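Home | Posts | Replies | Media
Kotness Libraries
July, 2 pm

The Usville branch closes for re-shelving this month. Loans from Flikbridge are unaffected – all 143 public desks there remain open.

Returned books may be left at either entrance until 8 pm.

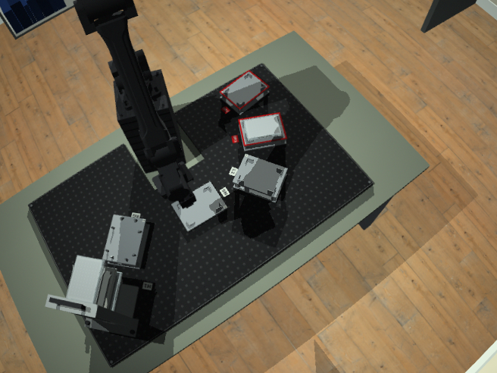

Flikbridge Readers asked whether reserved titles will be held for longer during the closure.

They will. Reservations are extended by 2 weeks, and no fines will be charged.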